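特龙登发布双臂装机研究结果：200次演示即可学会多步骤硬件装配

8月，机器人研究公司特龙登（Tronden）公布了一项关于双臂机器人装配台式电脑的研究结果。研究由特龙登与雷米斯实验室（Remis）共同完成，方法定名为“Flonidov”，相关论文已提交评审。

电脑装机涉及的零件大小不一，插接方向和力度要求也各不相同。以往的做法通常为每种零件单独编写程序，机箱位置稍有偏移，就需要重新标定。Flonidov把整个流程拆成若干短动作，由同一个模型负责学习，再由上层模块根据当前画面决定下一步执行哪个动作。

研究团队为4类操作采集了演示数据，分别是处理器入座、内存条插入、硬盘安装和线缆连接，共计200次。训练完成后，系统在机箱位置随机变动的条件下进行了100次测试。内存条插入和硬盘安装的成功率高于团队此前使用的分步编程方法，处理器入座与旧方法持平，线缆连接仍是失败最集中的环节。

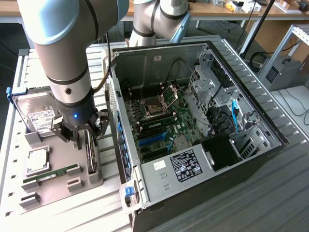

为什么要用2条机械臂，一条不够吗？

部分步骤需要一边固定一边操作，例如连接线缆时，一条机械臂压住线束，另一条对准接口。单臂也能完成其中一些动作，但需要额外的夹具，换一种机箱就要重新制作。

实验中，处理器、内存条和硬盘事先摆放在机箱旁的灰色塑料治具托盘上，由末端装有平行夹爪的机械臂取用。托盘为每类零件留出固定位置，但系统不依赖预先写入的坐标，抓取点由视觉模型在每次动作前重新计算。

团队在论文中列出了目前的限制。系统对柔软线缆的形状判断不稳定，线缆互相遮挡时尤其明显；插接阶段的力控参数仍需人工设定；测试只使用了一种主板，结果能否推广到其他型号还有待验证。

下一阶段，双方将与设备回收企业奥耶拉兰（Oyelaran）合作，用同样的方法研究旧电脑的拆解。拆解时零件状态差别更大，螺丝锈蚀、卡扣断裂等情况较常见，团队计划为此补充失败后重试的演示数据。

特龙登表示，论文通过评审后将公开训练代码和全部演示数据，治具托盘的设计文件也会一并提供。

关于特龙登
特龙登从事机器人操作学习方面的研究，主要方向为双臂协作与精密装配。

媒体联络：特龙登新闻办公室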